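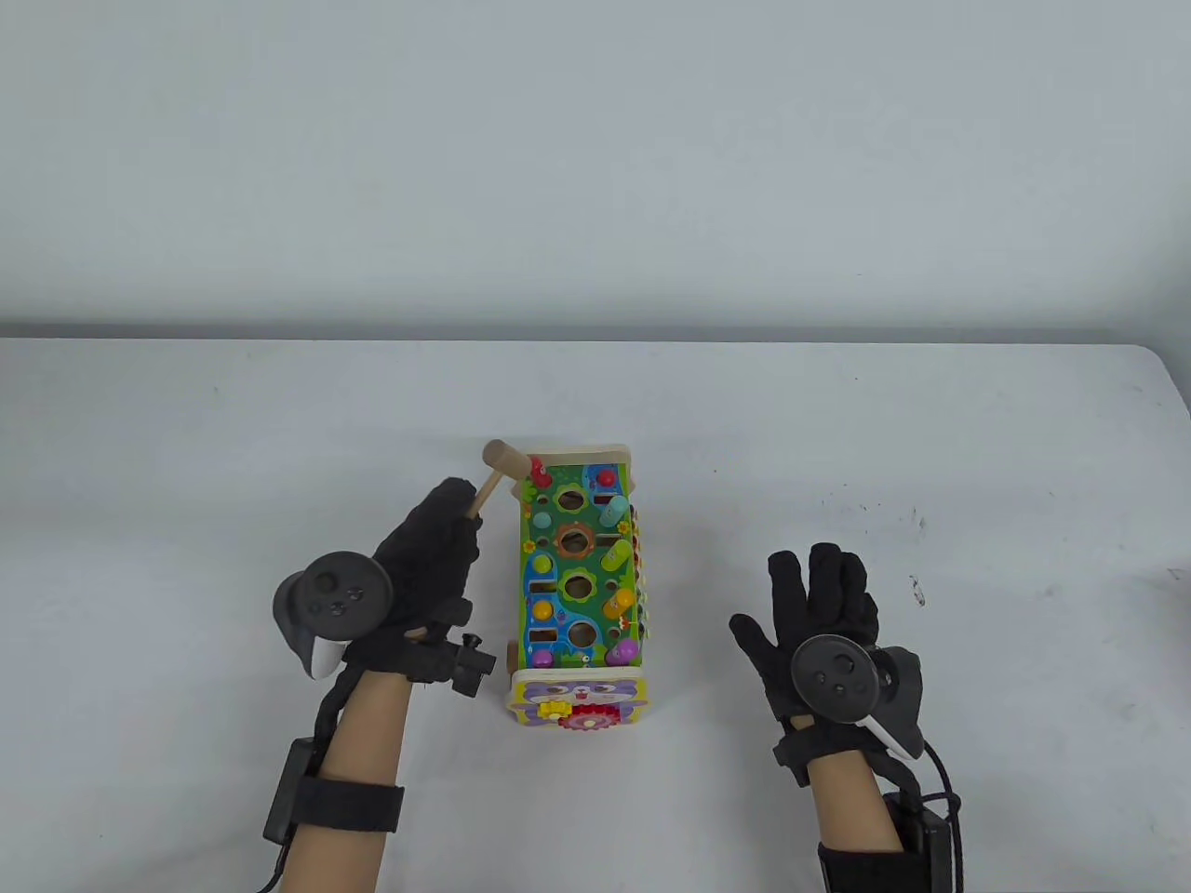 Dunevach wins it at the buzzer, and I have no voice left

So if you tried to call me this weekend and got a frog on the other end, that was me. I yelled through the whole second half and then all of overtime, and I regret none of it!

For anyone new around here, I follow Dunevach women's basketball the way other people follow the weather. The semifinal against Damgaard was on Thursday, April 2, 2026, at the Ellameck gym, and the place was packed. They announced the crowd at 3,002, which made my whole row laugh, seeing as the sign by the door says the limit is 3,000. Somebody must have counted the mascots.

The first quarter was rough. Damgaard came out in that full-court press they love, and we coughed up the ball on our first 3 possessions. Heiðrún Bach picked up two quick fouls and had to sit, and I could feel the whole section sag. I ate a pretzel the size of my head just to have something to do with my hands.

Then Nanna Briem came off the bench. I've been saying all season that she should be starting (my sister will back me up, she is very tired of hearing it). She hit two from the corner, stole an inbounds pass, and suddenly we were down four at the half instead of fourteen.

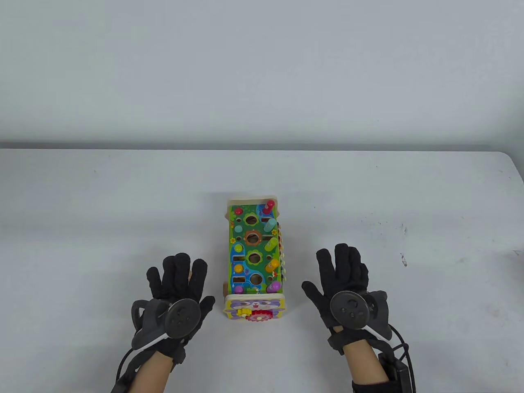

Wooden toy, green top with yellow flowers.

The third quarter was a slugfest. Ragnheiður Gunnlaugsson guards people like they owe her money, and Damgaard's point guard looked worn out by the end of it. I didn't love all the whistles, but they went both ways. Coach Abdelghani Mahrous barely sat down. He has this thing where he folds his program smaller and smaller as the game gets tighter, and by the last minute it was the size of a stamp.

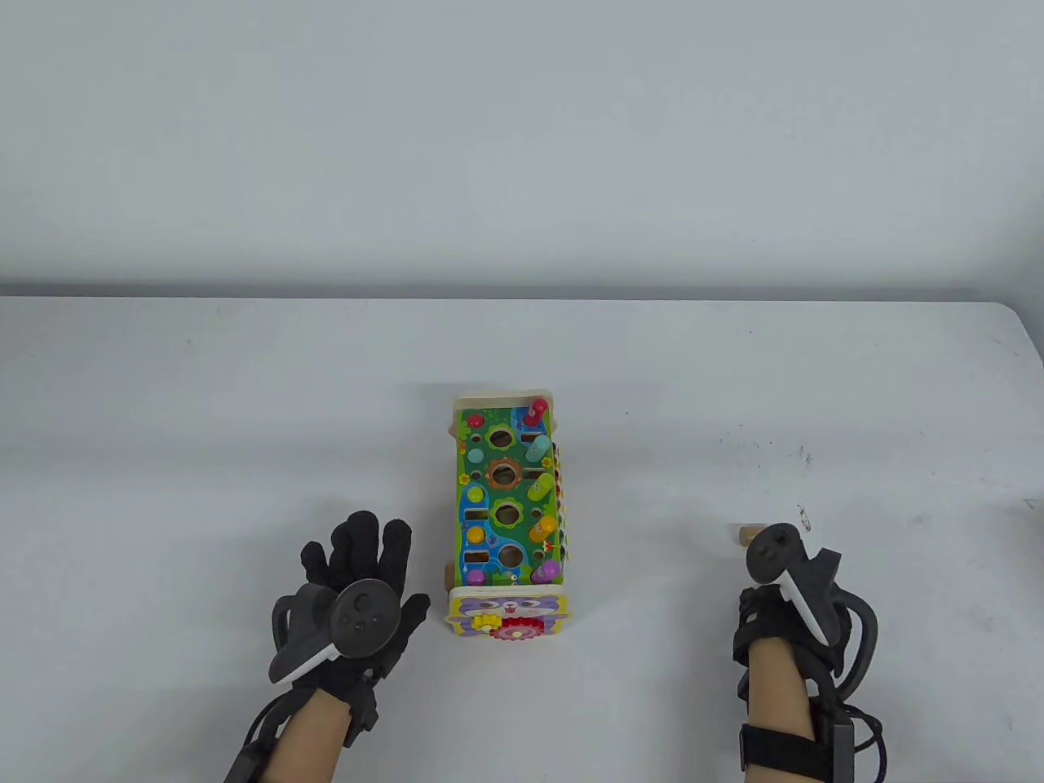
We tied it on free throws with the clock almost gone, and overtime went back and forth until Nanna got the ball on the left side, took one dribble, and let it go. I didn't see it drop, my neighbor's foam finger was in my face. I just heard the noise!

Kam-wah Fu, who keeps the stats for the fan newsletter, told me that basket was number 382 for her career. I wrote it on my ticket stub.

Final is against Fivska, over at their place, and they beat us twice this season. I'm driving up with my sister and a cooler of sandwiches. If anybody needs a ride, I've got one seat left in the back, but you have to like singing.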